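Last updated: February

Gurnau Center Opens Reading Room and Listening Program for Experimental Print and Sound

The Gurnau Center for Media Art will open a public reading room in February, together with a season of 11 listening sessions organized by the Illari sound group. The room occupies the second floor of the Center's north wing and replaces the former projection store. Admission is free during regular hours.

The collection consists of artist publications, periodicals, exhibition leaflets and recorded works transferred from the Nadar archive, which closed its own premises last year. Items may be consulted on site. Loans are limited to partner institutions and require a written request submitted at least 15 working days in advance.
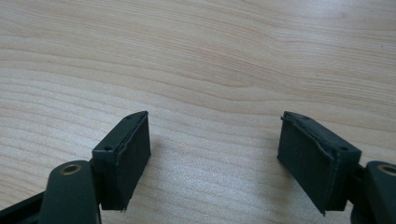

Wood-grain tabletop, Gurnau Center.

The listening program is built on a multichannel playback system assembled by Jernari, the Center's technical partner since its first festival of performance and electronic music. The system accepts two-channel and multichannel sources, and artists presenting new work will have one rehearsal period before each session. Scores, patches and program notes will be deposited in the reading room afterward, subject to the artist's consent.

Sessions begin at 7 p.m. and last no longer than 90 minutes, including discussion. Seating is limited to 26 places — reservations are held until ten minutes before the start and then released at the door.

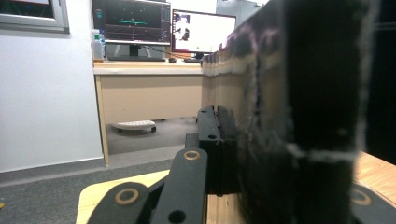
Works for the season were selected from an open call. Applicants submitted a recording, a technical rider and a one-page statement, and the selection panel listened to all recordings without names attached. Preference was given to pieces that had not been performed publicly in their present form. Four of the selected works combine live voice with prepared tape, and two use text read from printed sources.

"The archive and the sound program were planned separately and had separate budgets," said Subbarao Gounder, program director of the Gurnau Center. "We combined them when it became clear that the same artists were using both. The reading room is where most of the spring pieces were drafted."

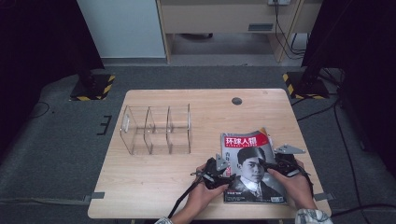 Periodicals are cataloged by title in the original script, followed by a romanized form where one exists. The reading room accepts general-interest magazines as well as art journals, because several artists in the program work with portrait photography and mass-market layout. A magazine cover such as that of 环球人物, with white characters on a red masthead above a black-and-white portrait, is entered under its title, and the portrait is noted in a separate field. Readers may photograph covers for study. Reproduction in a performance or publication requires clearance from the rights holder.

The reading room will be open from 11 a.m. to 6 p.m. on days when the Center is open to the public. Reservations for listening sessions and requests for archive access are handled at the Center's front desk.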